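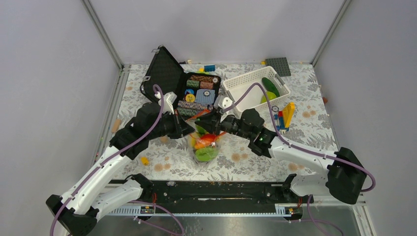

Pepper, lime and something yellow in the clear cup, poker case open behind.

Notes on the table, 5/21/22

The table has two jobs this spring, produce and cards, and I have been trying to get both to fit without moving everything twice. This is a follow-up to the April post about shelf depth. Yaa Abugri asked in the comments there how I was storing the chips, and Manuela Rizzi asked about the vegetables, so both go into one post.

The poker set first. It is a Mellitz case, bought used, with a foam-lined lid and a tray that holds the chips on edge in rows. The lid needs clearance behind it or to one side, depending on which way you turn the case. I keep it in a back corner so the lid can stand up without taking space from the middle of the table. Closed, it can go anywhere. Open, it wants the corner.

Sorting order in the tray is by color, one color per slot. I tried sorting by value and gave it up after 2 games, when Evaristo Monti changed the values and the whole arrangement had to be redone. Color does not change. Short stacks share a row. Odd pieces that do not match the set get laid flat wherever there is room and dealt with at the end of the evening, or not.

The cloth stays on. It is a gray leaf print on white and it was Carmela Mazza's before it was mine. For cards it is better than bare wood – chips slide less and make less noise. For produce it is worse, as anything cut will mark it. So cut pieces go in a clear plastic cup and whole pieces go in the basket. I do not slice on the cloth. 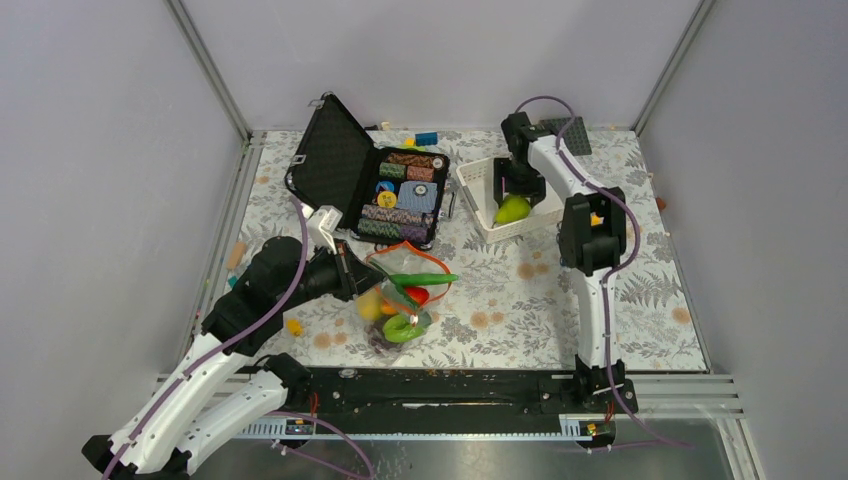

Mesh bag in front, green fruit in the white basket.

The mesh bags replaced the thin plastic ones from the store. I use the Tilden drawstring type in the middle size. My notes on them so far:

Washing: cold water, hung by the cord. They dry overnight.
Loading: round fruit goes in easily. Anything with a stem catches in the mesh, so stem end last.
Emptying: hold the mouth open and lift items out one at a time. Tipping the bag over a basket is faster and bruises the soft ones.
Weight: I stopped at 11 limes. The cord held, but the bag stretched and has not fully gone back.

The basket is white plastic, open lattice, and is there for air flow more than looks. Peppers last longer in it than they did in the closed Vermeulen box. I have not measured this properly. Tuulikki Laitinen has, with dates written on tape, and she gets better results with one layer of fruit and nothing on top. I still stack.

Remaining problem: the basket and the case both want the back of the table, and with the lid up there is not much left over for a third thing. A narrower basket would fix it. Murkano makes one, but the sides look too low for lemons. The other option is to turn the case so the lid opens toward the left, which I am using at the moment, and which means reaching across the tray to get at the latches.

I will measure the Murkano one next time I am in the store and add the width here.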